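Kit Inspection

Gomeck supplied the match shirts for the Flellevstead side under a contract of 3 seasons. The inspector opened the carton in July and read the specification twice.

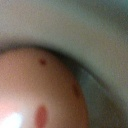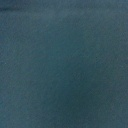

The carton held 207 shirts, sizes small to extra large. The tolerance on collar width was 2 millimeters. The color code called for a dark teal, close to slate blue, with no printed marks on the body. The inspector cut a swatch from shirt 492-T and put it under the lamp. It met the code. The sleeve did not – the seam had been sewn to the Terkov pattern, which belonged to the visiting team.

The inspector wrote "reject" on the form, then thought of the boys waiting in last year's shirts. The form had a second box, marked "accept with remarks." The inspector crossed out the first word and began on the remarks.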